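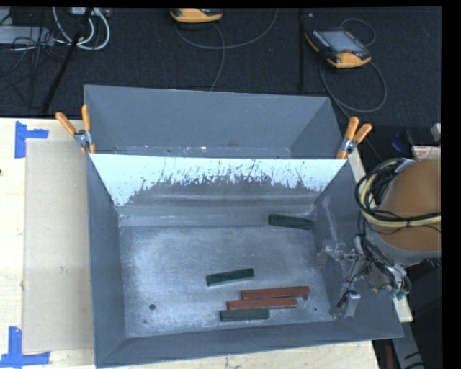 Why Do Metals Wear Away?

A page for young readers from the Sunari Museum of Materials

Metal is strong, but it does not stay the same for ever. Spoons lose their shine, gates turn brown and old tins become covered in scratches. Scientists call this slow change wear when it is caused by rubbing, and corrosion when it is caused by air and water.

What is rust?

Rust forms on iron and on most kinds of steel. The iron joins with oxygen, a gas in the air, and water helps this to happen. The result is a crumbly, reddish-brown material. Salt makes rust form faster, so railings near the sea need to be painted often.

Do all metals rust?

No. Only iron and metals containing iron can rust. Copper slowly turns brown and then green. Aluminium forms a very thin, hard skin which protects the metal underneath. Gold hardly changes at all, even after 100 years in a drawer.

What makes a scratch?

A scratch is made when a harder material is pushed across a softer one. A steel nail will scratch a copper coin, but a copper coin will not easily scratch a steel nail.

How can metal be protected?

Paint and oil help to keep out air and water. Steel can also be coated with zinc. This is called galvanising, and it is used for buckets and farm gates.

Something to try

Ask an adult to help you. Place one iron nail in a dry jar and another in a jar with a little salty water. Look at both nails every Friday and draw what you see. Wash your hands afterwards.

Text by Ainhoa Salcedo, Learning Department. Schools may book the Metals Gallery from September.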